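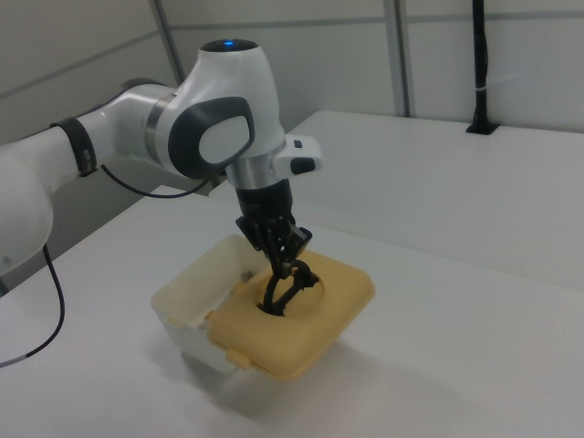
News > Research > Robotics

Planning software for lid handling released to partner sites

By Shobha Mathew
2020-05-13
Shares: 20 | Comments: 3

The Tillitz robotics laboratory in Grulatville has released a new version of Joseph, its motion planning software for robot arms that work with household containers. The release went to partner sites this week and replaces the version in use since January.

Joseph takes a depth view of the work area, estimates where a container and its lid are, and produces a path for the arm. The new version plans the approach, the grasp and the lift as a single problem. Earlier versions solved each stage separately, and the laboratory reported that the arm often reached a good grasp from which no safe lift could be found.
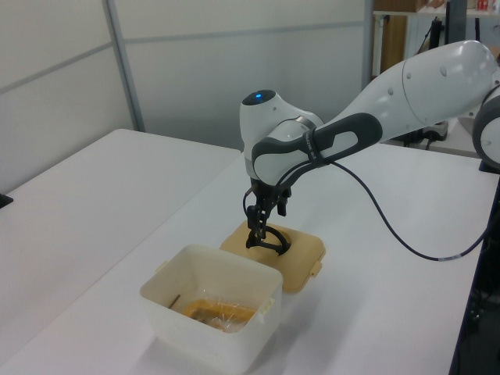
Lids have been the main subject of the work over the past year. They are thin, they hide part of the box when in place, and a small error in the estimated angle can cause the fingers to close on the wrong part. The software must also deal with a lid that has been set down behind its container, turned at an angle and partly hidden by the box. In such cases it now marks the hidden portion as unknown and limits the search to features it can locate with confidence, such as a raised handle.

The laboratory tested the planner on 3430 recorded attempts before release. Average planning time was roughly 300 milliseconds on a standard desktop computer, a figure the laboratory considers suitable for routine use.
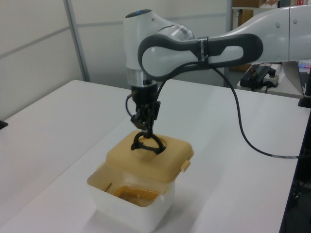 Gripper fingers lowered into the round opening of a container lid.

The perception module was supplied by Virkine, which will continue to maintain it under the present agreement. Changes to the module include improved handling of translucent plastic, a material that has given unreliable depth readings in the past.

Partner sites are asked to recalibrate their cameras before installing the update. Settings files from the earlier version can be imported, but custom grasp definitions will need to be checked by hand. Support for the earlier version will end once all sites have moved over.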